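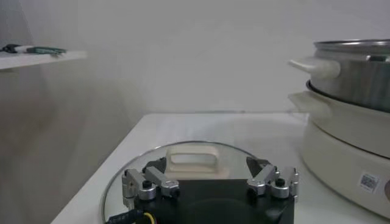 Hot Pot Lunch Comes Back to the Second Floor Kitchen

After a long pause we will have hot pot lunch again, every Wednesday in May, in the small kitchen at Tradesgate. The electric pot stands on the white table, and its glass lid has a cream handle, so please lift it by this handle and not by the rim. The steel pot sits on top of the base and comes away for washing. The base must never go in the sink.

Soup will be ready at 12:15. Alistair Baird prepares the broth in the morning, one week with mushroom and one week with chicken, and he asks that you write your name on the list by Tuesday evening. The pot is enough for 4 people at one time, so we eat in turns. If your turn is the second one, please don't come early and stand behind the others - it makes the first group eat too fast. I say this as a person who did it many times last year.

What to bring: your own bowl, chopsticks or a spoon, and one thing to share. Good choices are cabbage, tofu, thin noodles, or fish balls. Potatoes take very long, so cut them thin at home. Last time we had three bags of carrots and no greens, and for this reason the list has now a column for what you bring.

About the lid. When you take it off, put it flat on the table, away from the side where people sit. Glass lids are not cheap and we had to wait long for the last one. Please don't leave it on the chair, even for a minute.

The cost is shared as before. From the winter lunches we still have around 202 dollars in the envelope, and this will pay for broth, oil and sesame sauce. Mrs. Wickramasinghe keeps the envelope in room 442. She will also be happy to receive your empty glass jars, with the lids, for the chili oil she makes at home.

If you want to help with washing after the second turn, tell Alistair or call extension 2771. Two persons are enough each week. The towels are in the drawer under the kettle.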